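From: Nouhaila Ezzat
Date: 12/03/2021
Subject: Re: [pilent-list] wrist view, worth the trouble?

The Salem group wrote:
> We dropped the wrist camera in July and trained on head
> view only. 2000 demos, and grasps on small round things
> still fail. Did Flillumside see any gain from adding it?

Yes, and a bigger one than I expected! We trained the same policy twice on 3000 demos, head only and then head plus wrist, with 3 seeds each. The second version wins on every seed, and nearly all of the gain comes in the last bit before the fingers close (exactly where the head view partly loses the pumpkin behind the hand).

Plate task, head view except the second, which is from the wrist:

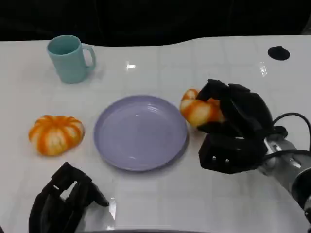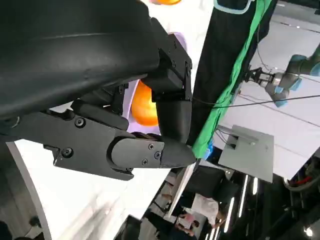
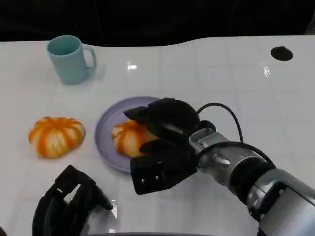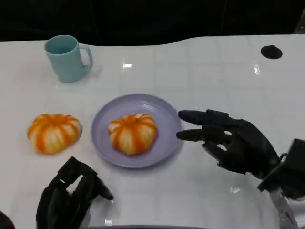
One catch: we had to drop out the wrist input at random during training, or the policy leaned on it far too early in the reach. I'd love to see your numbers with that in. Wutdale has 4 more objects we want to try next, all shinier, so wish us luck.

Nouhaila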